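Two arms, one bottle, no progress

plorora_garage
Joined: October
Posts: 224

Where the build stands after three weekends. Both arms are bolted down and homed, and both grippers open all the way on command. Closing is a matter of negotiation. The left one closes when told. The right one waits until I've gone to get a sandwich.

Test object is a water bottle, my reasoning being that I can drink the failures.

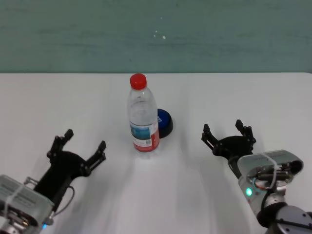 View from the head camera, start pose, both grippers open.

Planner is Mendel with the stock config. It picks the right arm every time, even if I slide the bottle left. Ideas?

tolel
Clear plastic is a terrible first object. Your depth camera sees straight through it and grabs at the wall. Use a wooden block like the rest of us cowards.

Aranka Somogyi
Disagree with tolel. The cap is red and opaque, so track that and offset down. I ran 559 picks that way and most of the drops were my own bad offset.

tolel
"Most."

Aranka Somogyi
I own a mop.

celeste_aguiar
Neither of those explains the arm choice. Check the base transforms. If you copied the left arm's file to make the right one, Mendel thinks both live in the same spot and takes whichever is listed last. Ask me how I spent October.

Also, zip ties on the wrist housings will creep once you start rotating. Mine did.

plorora_garage
Line 705. Same numbers in both files. I'd like that hour back.

The zip ties stay.

celeste_aguiar
See you in a month, then.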